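Rodix Countertop Compost Bin review – a year of banana peels later

Posted 18 Feb 2018

I've been meaning to write this one up for ages, and a couple of you asked in the comments under the bread box post, so let's go. I bought the Rodix compost bin last January with my own money, from the Villanueva kitchen store out by the highway. I've had it on the counter for 366 days as I type this, so I think I've earned an opinion!

First, the basics. It's a steel pail with a lid and a carry handle, and the lid takes a charcoal filter. Mine is the small one in plain gray. There's a bigger one that wouldn't fit under my cabinets (I measured twice and still nearly bought it). The small one holds enough for two adults who cook most nights. If you've got kids who eat half an apple at a time, get the big one.

The smell thing is what everybody wants to know about, so: with a fresh filter, I can't smell it at all, even with onion ends and coffee grounds sitting in there over a long weekend. The box says to change the filter every 90 days. I stretched the first one out to almost five months because I'm cheap, and I paid for it. Open the lid in July with an old filter and you'll want to leave the house. I buy the Eltitari filters now, which cost less than the Rodix ones and only need a little trim with scissors to sit flat.

Cleaning is fine. The pail goes in the dishwasher, the lid doesn't, and there's a groove under the rim that collects gunk. An old toothbrush gets it out. I tried liner bags for a while, then quit. They tore every time I lifted one out with melon rinds in it, and I ended up washing the pail anyway.

My real gripe is the hinge. It's stiff. When you've got a cutting board in one hand and a knife in the other you want that lid to just go up, and it takes a good shove with your wrist. It has loosened a tiny bit over the year, but I still prop it open before I start chopping. The handle also falls down on the side where you're scraping – every single time – and then it's covered in carrot bits.

The other thing is more about my household than the bin. Things end up in there that shouldn't. Fruit stickers are the worst, I've picked dozens of them out of finished compost, and twist ties aren't far behind. Candy and snack wrappers are sneaky too, since the shiny ones never break down and come out of the heap the next spring looking brand new. I taped a little list inside the cabinet door and it has helped, mostly.

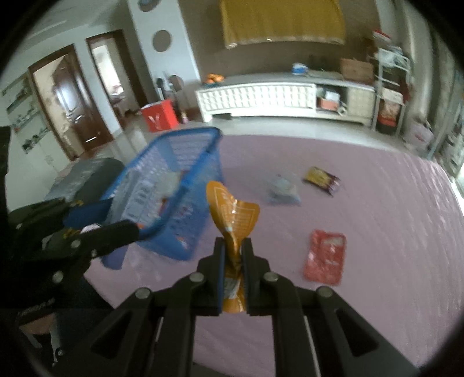 Crumpled orange wrapper with a silvery patch: trash, please!

How does it compare? Before this I had the Orncombe ceramic crock, and I loved how it looked. Then I chipped the lid on the faucet, and it was so heavy when full that I put off emptying it, which sort of defeats the purpose. The Rodix is nowhere near as pretty but I carry it out to the heap with one hand, in slippers, in the rain.

Would I buy it again? Yep. I'd grab a spare pack of filters on the same trip and write the change date on the bottom with a marker. Four stars out of five from me, and the missing one is all hinge.

Next up is the salad spinner, if I can get the lid unstuck.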